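Chapter 4
Showing Instead of Telling

The first time I tried to teach a robot arm to pick something up, I wrote code for it. Two weeks of code! I had a table of joint angles, a table of gripper widths, and a pile of special cases for when the first two tables were wrong. Then a student of mine at Baltby grabbed the controller, drove the arm through the motion by remote a few times, and had better material to work with before lunch than I'd put together in all that time. I was a little sore about it (I still am), but that's how I got into demonstrations.
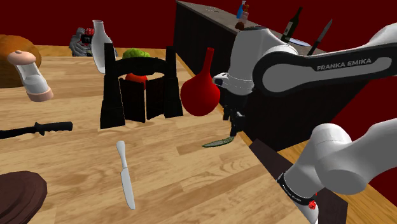
So this chapter is about collecting them. We'll start in simulation with the Skolten kitchen set, where you can crash the arm into the table as often as you like and just hit reset. You'll steer with a handheld controller first, then try moving the arm by hand, and I think you'll be surprised how different the two feel. Remote driving makes most people slow and choppy. Guiding by hand is smoother, but it's easy to lead the arm into a pose it can't get back out of.

My own first set had 81 demonstrations, and I threw out 17 of them. Mostly I'd stopped halfway to think, and the robot faithfully learned to stop and think too. The Suvarna set we use in Section 4.3 is much bigger, 1380 runs, and it has plenty of pauses of its own, so keep an eye out for those.

Before you read on, install Jolto and run the controller check in Appendix B. Do it with your recording hand, the one you'll really be driving with.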